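3.2 Radio relay and response times in rural police posts

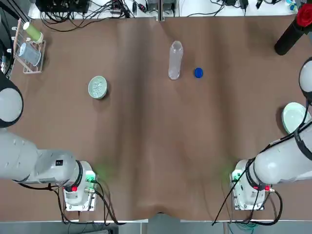
Mokgethi told us that most officers in the Fourie hills stopped trusting the radio years ago, and that a runner with a good pair of boots still beat it on a wet night in March. We loved this remark, and it sent us back to the logs with a fresh question: how long does a call for help take to reach someone who can act on it?

Figure 3. Two-arm bench with brown cloth cover.

We read 66 distress calls from the posts at Basitz and Flullasard, and the pattern is a striking one. Calls passed through a single relay were answered quickly, even after dark. Those passed through two relays often sat at the second one while the operator looked for the duty officer – a delay that Holanda's earlier work on ambush reports had hinted at but couldn't measure.

What excites us most is how small the fix could be. At Basitz the operator began copying each call straight to the neighbouring post, and over 3 months the long waits all but vanished from the log. Flullasard kept the old routine, so we can compare the two in Section 3.3.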